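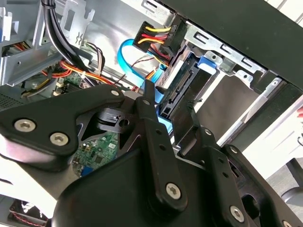
*Inside the case: sheet-metal bracket on one side, the black cable bundle running down toward the middle.*

**Thick bundle of black cables in an old desktop case – can I move it, and what do I leave alone?**

Posted by **grulach_attic** in Desktops & Repair, January 22, 2024

I have an older desktop tower that I got from my brother-in-law in November. It works. I want to add a second drive, a plain 2.5 inch SATA SSD, and keep the old hard disk for storage.

I took the side panel off and the first thing in my way is a thick bundle of black cables. It comes down at an angle from the top left and curves in toward the center of the case. At the top left there is also a silver-grey metal bracket with rectangular cutouts and folded edges, and I can't tell if that is part of the case or something I am supposed to unscrew.

What I want to know:

- Can I push the bundle over to get my hand into the drive area, or do I have to unplug things first?
- Is the bracket meant to come out?
- Do I need to buy a power cable for the SSD or is there normally a spare one somewhere in that bundle?

I have a Phillips screwdriver and a pack of zip ties. I have put memory in a laptop before but that is all. The nearest repair shop is in Skelness and they want 70 dollars just to open it, so I would like to do this myself.

---

**Doina Georgiev**

You can move the bundle. On most desktops a thick black bundle like that is the power supply leads, all gathered in one place. They are made to bend. What you don't want is to pull on them while the far ends are plugged in, because the plugs on the board and on the drives can work partway out and then you get a machine that starts sometimes and doesn't start other times.

This is the order I would do it in.

1. Shut down, turn off the switch on the back of the power supply if there is one, and pull the wall cord. Press the power button once with the cord out.
2. Lay the tower on its side so the open side faces up. Working in it standing up is possible but you will drop screws.
3. Touch bare metal on the case before you reach in, and again whenever you have walked away and come back.
4. Take a few photos with your phone, close enough to see where each plug goes.
5. Find what is holding the bundle. It might be a zip tie, a twist of wire, or nothing. If it is a zip tie, cut it with small side cutters, not a knife. A knife slips and goes into the insulation.
6. Once it is free, separate the leads by hand and follow them one at a time. The big wide plug goes to the board and stays where it is. There should be a smaller square one to the board too, usually near the processor. Leave that alone as well.

For your power question, look for a flat black plug with an L-shaped slot in it. That is SATA power. Older supplies often have two or three on one lead, so follow the lead that feeds your hard disk and see if there is another plug before or after it. If there is, you don't need to buy anything for power. You will probably still need a SATA data cable. Those are the thin flat ones and they often don't come with the drive.

About the bracket: from what you describe, I would leave it. Folded edges and rectangular cutouts are normal for the case's own framing. Some brackets do come out to make room for drives, but if so you will see screws or a plastic latch on it. If it is riveted, it stays. Rivets look like small domes with a dimple and no slot for a screwdriver. Watch the folded edges either way. Cheap cases can be sharp inside – I have a scar on one knuckle from a Kadrić tower.

When you are done, put the bundle back close to where it was, with some slack, and tie it loosely. Keep it off the processor fan. Before you put the panel on, start the computer and check that the fans turn freely.

What is the make of the case? If it's printed on the front, somebody may know how the drive bays come out.

---

**hal_at_grutbridge**

Just shove it out of the way. I have done dozens and never unplugged anything. An SSD weighs nothing, you can stick it to the floor of the case with double-sided tape and it will be fine for years. The cable was 2 dollars at the recycling place in Grutbridge.

---

**porchlight41**

Tape does work for an SSD, there are no moving parts in it. I would not do it with the hard disk. That one needs to be screwed down.

I agree with Doina on most of it, but one thing to add. Before you cut any ties, check the length of your data cable. Mine was 50 cm and that reached from the board to the bottom bay with some left over, but only after I ran it behind the power leads. If I had tied the leads back first I would have had to cut them loose again.

Also check that the board has a free SATA port. Some small office machines only have two, and the DVD drive is using one of them. If you never use the DVD drive you can take its data cable and its power plug and you won't need to buy anything at all.

Get a flashlight you can set down or hang on the edge of the case. You will want both hands.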